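Budgeting for hand-held grippers

Hand-held gripper budgeting is the planning you do before buying the grippers people wear or hold to show a robot how a job is done. I've been through it twice now, once for Clindura and once for the little Soseo workshop, and I got the sums wrong both times, so take this as an entry by somebody who learned the expensive way!

Costs

The grippers themselves are the bit everyone prices first. Ours came from Oteck in pairs, and you do want pairs — plenty of household jobs need two hands. After that come the marker plates, straps, cables, stands and a decent table. I set aside $246 for spare cables and straps and had spent the lot by August.

Props

Cheap, but they add up. Toothbrushes, toothpaste, cups, holders (buy a few colours and shapes of each). We planned for 14 tasks and $128 of bathroom bits, all from the discount shop.

Space and time

Leave room on every side of the table, and put floor markings in the plan. I budgeted for 1000 demonstrations on the first order and forgot to cost the resetting between them, silly me. 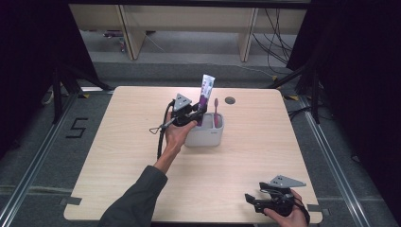

Comments

Szabo: We'd put the spare gripper ahead of the nicer table any day. One broken strap and your whole afternoon's gone.

Reader in the back row: Did you look at leasing? Our quote had servicing in it, which helped a lot.

Contact us | Copyright Clindura | Back to top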